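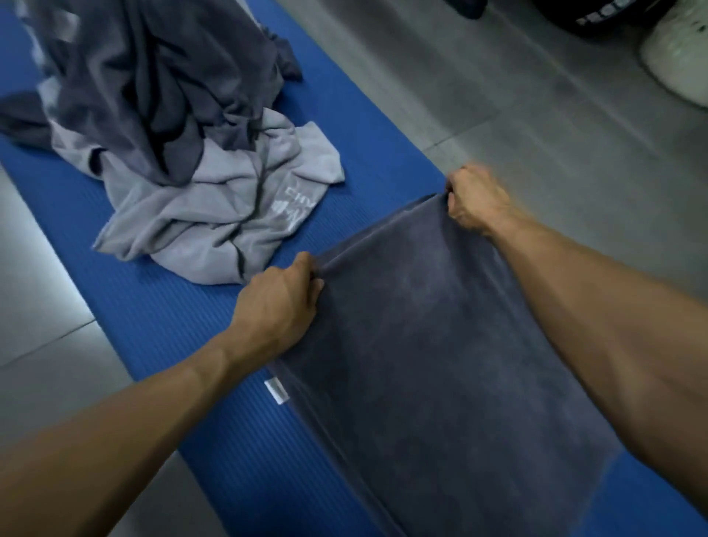
## Towel task gripper comparison: FAQ

**What is being compared?**
Two grippers on the same arm: the Kerberg two-finger and the Funano soft-tip. The wrist camera and controller stay the same for both.

**Why towels?**
They are limp, they snag, and the edge is hard to find once the cloth is bunched up. The task has three parts: pick up a towel, straighten it, fold it.

**Where do the human recordings fit in?**
They are the reference. Each gripper attempt is scored against a person doing the same step, seen from head height. Noemí Ventura keeps the index, which now holds 359 clips.
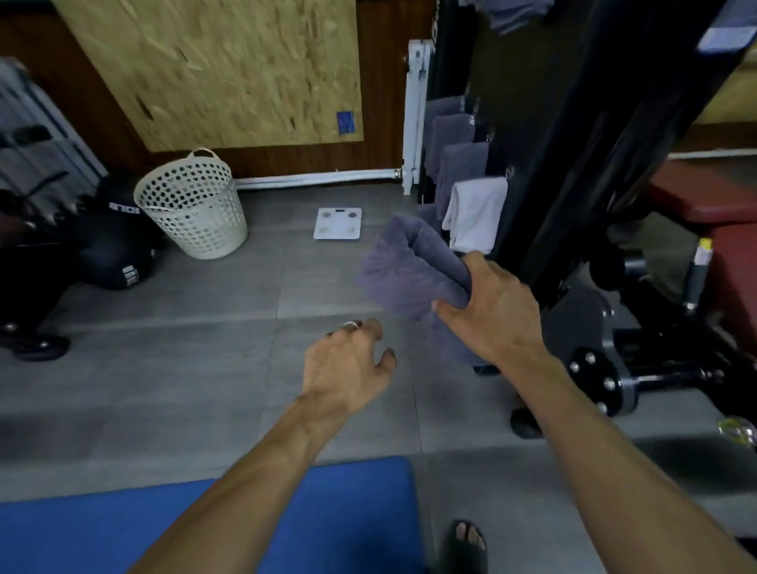
*Folded towel held in the right hand, left hand free.*

**Does a one-handed hold count as a valid grasp?**
Yes, if the towel stays off the floor. Corner grasps with both hands are scored separately – please don't merge the two columns.

**How many attempts does each gripper get?**
100 per towel type. A gripper that faults 15 times in a set is pulled and checked before the set is restarted.

**Can I change the grip force between attempts?**
No. Set it at the start and write it on the run sheet. If you need a different value, start a new set.

**The Funano tips are picking up lint. What should I do?**
Wipe them with a damp cloth between sets and let them dry. Don't use alcohol; it stiffens the pads. Spare tips are in the drawer marked Lutcombe.

**The camera loses the towel edge on dark fabric. Is that a known problem?**
Yes. Recep Karabulut is testing a longer exposure. Until that's settled, log the attempt as "edge lost" and go on to the next one.

**Who do I send results to?**
Meenakshi Rastogi, by noon on Friday. Questions about the arm itself go to Karla Cuautle.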